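Okay, budget thread, as promised to the three of you who asked. We got the go-ahead to plan for a second arm for the dish work and I've been living in a spreadsheet since Monday. (1/11)

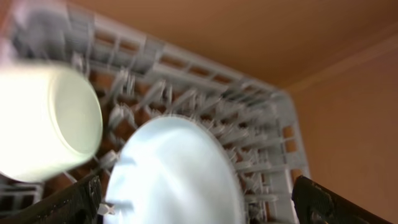
First thing I learned: the arm is the easy line. You get a quote, you type in the number, you feel very grown up. Then come the fingers, the mount, the wrist camera, the spare wrist camera, cables, the stop button, shipping, and a table that doesn't wobble. (2/11)

Our quote from Tovance for fingers and pads came to $3218. I read it twice and went for a walk. It's two full sets plus a bag of replacement pads, so fine, but I'd penciled in way less. (3/11)

Pads are the thing I'd tell anybody to budget for properly! Plates are slick and the pads wear down, and once they're worn you start blaming the software. Shanthi lost most of a week to that on our first arm. New pads, problem gone. (4/11)

Dishes are also a line item, I kid you not. I put down $200 for plates, cups and racks and Parveen laughed at me. She wants different racks too, because tine spacing changes everything about how you come in with the fingers. So that line got doubled and I'm not even mad about it. (5/11)

Leasing vs buying — we went back and forth on this forever. Bromisora will lease at $112 a week with service included, which sounds so cheap until you multiply it out and notice there's a minimum term and you have to pay the return freight. (6/11)

If you only need an arm for a short project, lease it. We already know we'll be doing cups and plates well into next year, so we're leaning toward buying and keeping some money back for repairs. Dilani has the deciding vote and she hates monthly bills, so I think I know where this lands. (7/11)

Lead time! Put it in your plan! One supplier told me September for the arm and couldn't say anything at all about the mount. An arm with no mount is a very expensive thing to keep in a box under your desk. Order the boring parts first. (8/11)

Also ask what happens when something breaks. Do they send a loaner? Do you ship the whole arm or just the joint? I asked Davunum and got a real person on the phone who walked me through it, and that bumped them up my list more than any spec sheet did. (9/11)

And people time, ugh. I'd left it off completely. Somebody has to set it up, calibrate the camera, reload the rack over and over and write down what went wrong. Wenche made me add a row for it and now it's the second biggest number on the page. (10/11)

That's where we are. The spreadsheet goes to Dilani tomorrow. If you've bought a second arm to match an older one, did you stick with the same model or switch? I keep changing my mind — replies open, and please tell me what your pads cost. (11/11)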